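Preton Freestanding Boxing Bag

Home / Boxing / Bags and Stands / Freestanding

Ondia Fight Supply
In stock at the Mutau warehouse
Colours: black, grey
Ships flat in 2 cartons

For people who want to hit something at home and live under a ceiling that won't allow it.

Most heavy bags want a beam. Most rentals have plasterboard, a smoke alarm and a landlord. The Preton stands on the floor, stays more or less where you put it, and asks nothing of the building except a level patch and a bit of patience from whoever lives downstairs.

It's our best seller in the home range and has been since we stopped stocking the one with the face on it.

What you're buying

A tall foam column wrapped in a tough synthetic cover, sitting on a hollow base that you fill yourself. The column is firm through the middle and slightly softer up top, where most people aim their hooks and most beginners hurt their wrists. The cover zips off for cleaning. Please do clean it. We've had a few come back under warranty and we'd like to be able to open the carton indoors.

The base takes water or dry sand. Water is free and quick, and you can drain it when you move house. Sand is heavier, fussier, and once it's in, you and the bag are in a long-term relationship. If you throw hard, or kick at all, use sand. If you mostly do rounds of light combinations before work, water is fine.

The collar between base and column has a bit of give, so the bag leans when struck and comes back to you. It comes back at a fair clip. Keep your hands up, which is supposed to be the point of the exercise.

Specifications

Base capacity: 100 litres
Column diameter at widest: 45 cm
Height settings: 2
Cover: wipe-down synthetic, full-length zip
Filling: layered foam over a plastic core
Suitable for: punches, elbows, knees, low and middle kicks
Not suitable for: outdoor storage, football tackles, cats with claws

Setting it up

Put the base where you want it before you fill it. We print this on the carton, on the instruction sheet and on a sticker over the filling cap, and we still get the phone call every January.

Stand the base on a rubber mat if you've got hard floors. Fill it slowly with a garden hose or a funnel, leave a finger's width of air at the top, and screw the cap down firmly. Thread the column on clockwise until it stops. Give it a shove. If it wobbles at the collar, take it off and start the thread again, as it's easy to cross on the first go.

Leave the foam overnight before the first session. It travels a long way squashed into a box and needs some time to get its shape back.

What it does well

Straight punches, hooks, body shots and footwork. You can circle all the way around it, something you can't do with a wall-mounted bag or a hanging one in the corner of a garage. For fitness rounds it's very hard to fault.

What it does less well

Uppercuts are awkward on any straight column, and this is a straight column. Heavy hitters will walk it across the room on a water fill. It also won't swing like a hanging bag, so if you're training for actual bouts, treat it as a second bag and keep your spot at the gym.

As for noise, the bag itself is quiet. The base thumps a little when it rocks, and the thump goes down through the floor. A thick mat takes the edge off. Training at 6 am does not.

Goes with

Biswas Training Gloves, 18 oz. Big, soft and forgiving. They'll make you look slower than you are, but your knuckles will last.

Ondia Floor Mat, square. Black rubber, smells like a tyre shop for the first week.

Replacement cover for the Preton. Same fit as the original. Grey only until September.
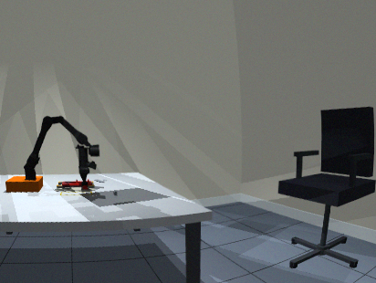 Can I leave the base full if I'm not using the bag for a few months?

With sand, leave it alone. With water, add a capful of household bleach when you fill it and check the cap for seepage now and then. If the bag lives in an unheated garage and you get hard frosts, drain it before winter, or the water will freeze and split the base. Frost damage isn't covered.

Delivery and returns

Both cartons leave Mutau together and usually arrive together. If only one turns up, give it a day before ringing us. Delivery is to the front door; stairs are between you and your knees.

Returns are accepted on unused bags with the base dry and empty. We can't collect a filled one, and the courier has asked us to stop letting people try.

Warranty is 2 years on the base and collar, one year on the cover and foam. Keep your receipt, and register the number stamped under the base before you fill it.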